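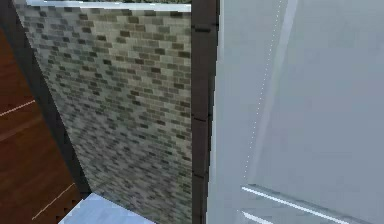

Section 2. Preparing the Kitchen Model for Staff Rehearsal

2.1 Purpose

The Vorketti assistant is introduced to the staff kitchen at Sistatdale in two stages. Staff first rehearse their duties in the simulated kitchen, and the working unit is brought into service afterwards. This section applies to shift leads and to kitchen staff named as operators.

2.2 Changes to duties

Loading, wiping down and the return of crockery pass to the assistant during the late shift. Operators remain responsible for food safety, for hot equipment and for releasing each task. No member of staff is required to work alone with the assistant until the rehearsal record has been signed.

2.3 Setting up the model

1. Sign in at the training desk with your staff number.

2. Open the kitchen model and wait until the surfaces have loaded fully. Tiling viewed at a steep angle may look blurred. No correction is needed.

3. Compare the layout with the room plan held by the shift lead. Report any cupboard, worktop or appliance that does not match.

4. Mark the areas the assistant must not enter. Include the space in front of any door that opens towards staff.

5. Select "Late shift" and run the full rehearsal. Two operators must be present, one at the controls and one keeping the written record.

6. If the assistant stops, note the task and the message shown before pressing Resume.

7. Save the session and sign the record.

Note: Glossy and pale surfaces may show bright streaks in the model. Do not mark these as obstacles.

Caution: Settings saved in the model are copied to the working unit at the next update. Do not save trial settings under the live profile.

2.4 Questions from staff

Questions about rotas and revised duties should be put to Seija Nieminen. Faults in the model should be reported to Abdelkrim Ait Brahim on extension 989, with the session record attached. Staff who would prefer to remain on manual duties may say so in writing before the September rota is issued.

Lalow Workplace Services | Staff guide, issued Aug 6, 2020 | Contact: extension 989 | Back to top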